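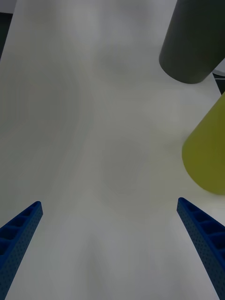 Adesuwa Akinola asked at the start of the session whether the team should keep collecting demonstrations at all before the fingertip spacing is settled, given that any change to the open width makes the earlier recordings harder to use. The point was accepted. The open width is now fixed in the configuration file and is not to be altered without an entry in this notebook.

Student Automation Project, Puvow Workshop
Notebook entry, March 20, 2025
Entry prepared by Thư Đàm

Purpose of session

To continue the cup and can sorting exercise for the Virier student challenge, and to decide which of the recorded demonstrations should be kept for training. The objects in use are a red drink can and paper cups in gray and yellow-green. The table remains white, as required by the challenge rules. Both arms are fitted with the blue flexible fingers, second print.

Status of recordings

The project folder holds 164 demonstrations. Of these, 8 were marked for removal today. In most of them the operator paused for a long time above the table before choosing an object, and the pause would be learned along with the motion. Two had a gap in the wrist camera stream. The remaining files have been renamed according to the Jornance convention (operator initials, task letter, running number). Members are asked to stop adding words such as "good" or "final" to file names.

Task C, in which the can begins on its side, continues to be the weakest part of the set. The approach has to come in low, and the fingers must be turned to match the direction of the can before they close.

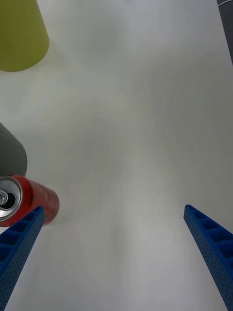 Operators have been solving this in different ways. One group turns the wrist early, while the arm is still high, and then descends in a straight line. The other group descends first and turns near the table. Either method is acceptable for a person, but a mixed set gives the model two answers to the same question. It was agreed that all new Task C demonstrations will use the early turn. Existing late-turn files are to be moved to a separate folder and kept.

Lighting was discussed briefly. Shadows on the white surface change with the position of the operator, and members should stand behind the tape line during recording.

Settings used

Closing speed was reduced to 50 percent of the previous value for all tasks that involve a paper cup. The can may be handled at the earlier speed, but for consistency the lower value was applied throughout. Camera exposure was locked on every view. The Yensuk control script was not changed.

Starting positions for Task D, cup and can together, are to be varied by hand between runs. The can should be set within comfortable reach of the left arm. The cups may be near the back of the table, although a cup placed too close to the edge should be moved forward before the run begins.
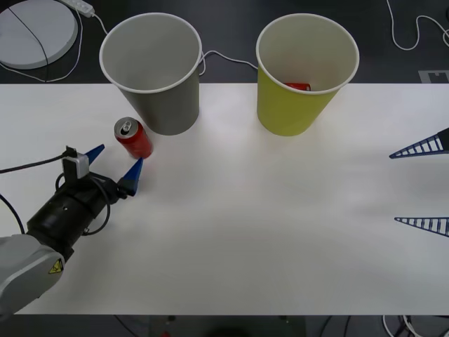 Open items

Label the remaining Task D files by outcome. Assigned to Adesuwa Akinola.

Retrain on the reduced set and record the loss curve in the shared folder, with the date in the file name.

Write one paragraph for the July report explaining why the late-turn files were set aside. Thư Đàm will draft.

Check the spare fingers for cracks at the thin cross ribs before they are fitted.

Ask whether the challenge permits dented cans. The rules give an object list but say nothing on condition.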